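Jessie Drummond
Monday, September 28, 2020

Small thread for Kiltier players who could not watch the developer talk on Saturday. I listened two times and made notes. 1/8

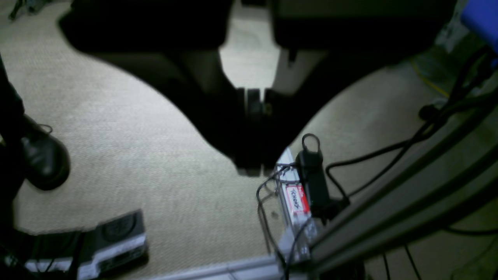 Power strip, cables, carpet. Thread continues below.

First, guild storage. Calum Skinner asked about it and the answer was yes, it is coming, but after the next patch. They want to finish the permissions first, so that a new member cannot take everything on the first evening. 2/8

The limit will be 795 slots for the whole guild. I wrote this number down carefully and then listened again to be sure. It is for all tabs together. Several people on the forum are already saying it is per tab, so please correct them kindly. 3/8

Healers: the Tennant set is getting a change. The bonus will start when you wear 3 pieces, before it was four. The designer said the numbers may still move on the test server, so I would not throw away your old gloves yet.

The Brerka dungeon will have a second difficulty. Same bosses, but the bridge fight gets a new phase. No word about new loot there. Somebody asked twice in the chat and they went to the next question both times. 5/8

About the Sterent server: the long queues since August are known to them. They talked roughly 2 minutes about it. Free transfers are "being discussed", and they gave no date. I play there too, so I also wait every evening and I understand the anger.

One thing I am not certain of. At the end the sound was bad and I heard either "mount colors" or "mount collars". I think colors is more logical, but if you heard it better please write to me and I will fix it. 7/8

Calum is typing the full transcript now and has finished the first half. It is much more exact than my notes, so when it is ready please trust his text and not mine. I will put the link under this post. 8/8

Edit: two people wrote me already, and both heard "collars". So maybe my wolf is getting a collar. Thank you!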